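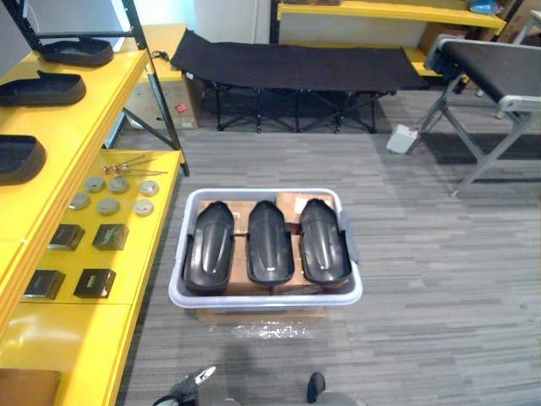
Rakiya Fashola '00 Finds Her Place in Hand Therapy

3 min read

Rakiya Fashola had been working at the Groltallow Rehabilitation Center for two weeks when a retired baker asked her if he would ever be able to crack an egg again. He had broken his wrist on an icy step and had spent most of the winter in a cast.

"I told him I didn't know yet, but that we would start with a sponge," she said. "He thought that was pretty funny. He did the sponge every day, though."

Fashola finished the occupational therapy program in 2000 and has been at Groltallow ever since. She spent her first year on the general inpatient floor, helping people relearn dressing, bathing and getting in and out of a car. When a spot opened up on the hand therapy team, her supervisor suggested she apply.

She almost didn't. Anatomy of the hand and forearm had been her hardest class, and she remembers going over the tendons on index cards on the bus from Londden, where she was living with her aunt. She still has the cards, in a shoebox with her clinical fieldwork notes. 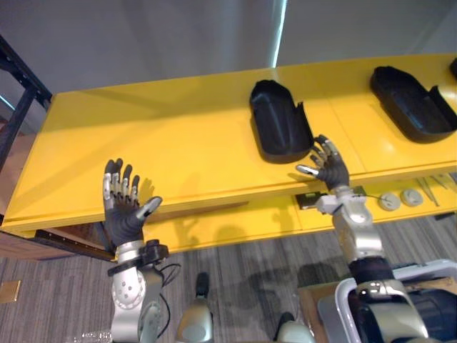
Most of the people she treats now are recovering from fractures, tendon repairs or carpal tunnel surgery. Some have arthritis. A few come in after a stroke, and those visits are usually shared with a physical therapist and a speech therapist. A first visit takes an hour. Fashola measures how far each joint moves, checks grip and feeling in the fingertips, and then asks what the person needs to do at home and at work.

"The measurements matter for the chart and for the surgeon," she said. "But if someone tells me she can't button her son's coat, I write that down too, and that's what we work on."

She makes custom splints as well, heating sheets of plastic in a pan of water and shaping them on the patient's arm while they are soft. Her first ones had to be remade. Thumb splints gave her the most trouble, and she practiced on her husband, Aminu Adebisi, until she could get a smooth edge at the base of the thumb. Adebisi teaches eighth grade science and says he graded a lot of papers with his left hand that month.

Fashola credits Omoregie Clinic, where she did her second fieldwork placement, with teaching her how to talk with patients who are discouraged. The clinic is small and sees many people from the farms and packing houses outside town. Some of them drove a long way to get there and could not afford to miss more work. Her fieldwork supervisor had her write home programs that fit on one side of one sheet of paper, with no exercise that needed special equipment. Fashola still writes them that way. Patients use soup cans, clothespins, rubber bands and washcloths.

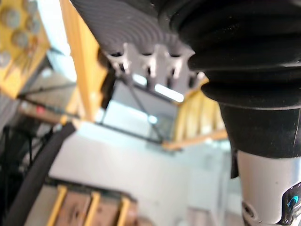 Last June she began driving out to the Gidano Senior Center one afternoon a month to run a class on arthritis and the hands. Five people came to the first one. The group has grown since then and now meets in the dining room after lunch is cleared. She goes over how to protect sore joints while cooking, how to carry a bag on the forearm, and which jar openers are worth buying. People bring in tools from their own kitchens and trade tips, and one woman has the whole class wrapping foam tubing around their garden trowels.

Fashola would like to add an evening session for people who are still working. She is also studying for the certified hand therapist exam, which requires several years of practice before a candidate can sit for it. She has a study partner at Groltallow and they meet on their lunch break with a textbook and a box of crackers. Nerve injuries are next on their list.

She plans to return to campus this spring to speak to second-year students about choosing a fieldwork site. Her advice is to pick at least one placement in a setting they think they won't like.

"I was sure I wanted to work with children," she said. "I did a placement with children and it was fine, and I learned a lot. Then I went to Omoregie and didn't want to leave."

As for the baker, he finished therapy in the spring and went home with a sheet of exercises. He sent a card to the clinic some weeks later. It said the eggs were going all right, but that he was still picking out some shell.

Alumni who would like to host a fieldwork student or speak to a class can call the program office at extension 3692. Sites are needed most for the summer term.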